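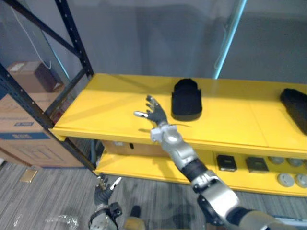
Clerkden shelf-pick recordings, withdrawn subset

README, November revision
Contact: Marcela Murín

Contents
1,063 episodes of shelf picking and placing, recorded at the Clerkden site. 307 of them are in the folder "withdrawn" and should not be used for training. The rest are in "main".

What went wrong
A contact fault in the Treloar gripper caused it to report a closed grasp while the jaws were still open. The arm then lifted on schedule, and the log recorded a successful pick with nothing held. We first put this down to bad labels. The fault was found when an operator compared the grip signal with the wrist video and saw that the two disagreed.

In 9 episodes the false signal also released the speed limit early, and the arm moved back from the shelf faster than it should have with a person nearby. No one was hurt. Those episodes are listed in stops.csv with the time of each manual stop.

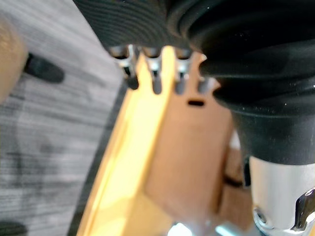
The false reading came and went with wrist angle, so a bench check with the arm parked did not show it. To reproduce it, turn the wrist slowly through its full range with the gripper open and watch grip_closed. Any change to 1 is a fault. Our check before each session is now 30 full turns.

Fields affected
grip_closed – wrong at unknown points in the withdrawn episodes
success – computed from grip_closed, so also wrong
speed_mode – wrong in the episodes listed in stops.csv
Joint angles and video are not affected.

Changes
The Zarnton controller now needs both the grip signal and motor current before it lifts. The speed limit no longer depends on the gripper at all.

Known gaps
Grip force was not logged. Relabeling the withdrawn episodes from video has started but is not part of this release.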